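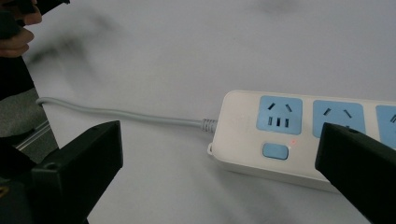
Wing-sze Hsieh asked, before the meeting had properly opened, why we were going to spend another evening on extension leads when the last two discussions had produced a notice on the door and no change in how anybody plugs anything in. She wanted it minuted. It is minuted.

Vilgate Workrooms, users' meeting
Held in the long room, 6 January 2008
Present: Wian Sibiya (chair), Wing-sze Hsieh, Tien-fu Hsieh, Siu-fong Kwok
Minutes: Kęstutis Grigaitė

1. Previous minutes
Agreed, with one correction. Siu-fong did not offer to label the leads. She said they could be labelled, and somebody wrote that down as an offer. The leads have not been labelled.

2. Extension leads and the heater
Wian reported that the long room went dark again before the break. He believes the cause was the fan heater and the kettle on the same lead. Tien-fu said he had been using the kettle and the heater was off. Wian said the heater was warm when he got there. It was not settled which of them was right and I doubt it will be.

The plate on the heater says 2000 watts. The kettle in the corner is the small one and draws 700. Wing-sze pointed out that neither should be on a lead that also feeds the work table, whatever the total comes to, and that a sum on the back of an envelope is no substitute for reading the rating on the strip. Wian agreed but could not say what the rating on the strip was. Siu-fong thought it would be moulded on the underside. It had not been looked up for the meeting, although it was the first item on the agenda.

Agreed: heater to go straight into the wall. Kettle to go back to the kitchen. Tien-fu asked that his objection to walking to the kitchen be noted.

3. Bumisano quotation
Bumisano have quoted for new sockets along the window wall. Wian passed the letter round. The letter says the work will "transform the flexibility of the space". Wing-sze asked what that meant and Wian said more sockets.

The quotation does not say how many sockets, where they would be, or who makes good the plaster. It does say a deposit of £200 is payable before a visit. Tien-fu was in favour of paying it and getting on. The rest of us were not. I asked whether anyone had seen a job by Bumisano and had no answer. Wian has spoken to them on the telephone and found them very pleasant.

Agreed: no deposit. Wian to ask for a visit first and a drawing, in that order.

4. Switched leads
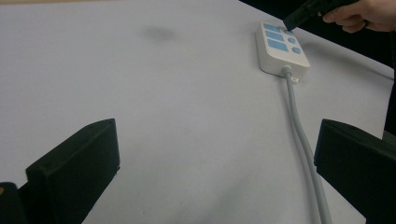
Siu-fong brought the case for buying switched leads for every table, so that things can be turned off individually at the end of the day without crawling about pulling plugs. She has a price from Tang: £84 for the lot, delivery included. Tien-fu said switches make no difference if people do not use them, and cited the lights in the passage. Wing-sze was worried about the leads being put on the floor and kicked. I said I would believe in the saving when I saw a bill. Siu-fong's answer was to point at the white strip lying on the work table, which has blue buttons along one side of the blue panels, and to say that on the table people can at least see it and reach it. I have to concede the point about reach. It does take up table, and the table is the thing people book.

Discussion of whether a red light on a lead stops people leaving it on. Siu-fong says yes. Tien-fu says people stop seeing it within a week. No evidence on either side.

Agreed, three to one, Tien-fu against: buy from Tang, provided the rating is in writing before we order. Siu-fong to write to them.

5. Where the cable runs
Short item that took a long time. The grey cable on the work table gets moved each time somebody wants to lay out paper, and it ends up across the edge where people walk. Wian proposed clips. Wing-sze said we had clips and they fell off. Wian said those were stick-on clips and he meant screwed ones. Nobody present wants to be the person who puts a screw into the table.

Left with Wian to try one screwed clip on the underside, out of sight. To be looked at again before any more go in.

6. Fludeo
A rep from Fludeo left a leaflet for a timer that turns a whole room off at night. The leaflet says it pays for itself. It does not say when. Wing-sze asked whether it would turn off the fridge as well, and the leaflet is silent on that too. Tien-fu would like a trial. I would like to hear from a place that has had one through a winter.

Not taken further. Leaflet is in the drawer if wanted.

7. Any other business
The notice on the door about plugs has been corrected in biro by person or persons unknown. The correction is right. Wian to reprint.

Tien-fu asked again for a longer lead for the sewing machine. Refused on the same grounds as before, namely that he would then run the kettle off it.

Actions
Wian: Bumisano visit and drawing, one clip, the notice.
Siu-fong: Tang, rating in writing.
Tien-fu: kettle to kitchen.
Wing-sze: look underneath the present strip and tell us what it says.

Next meeting before the end of January, date to be fixed by Wian, who said the same thing last time.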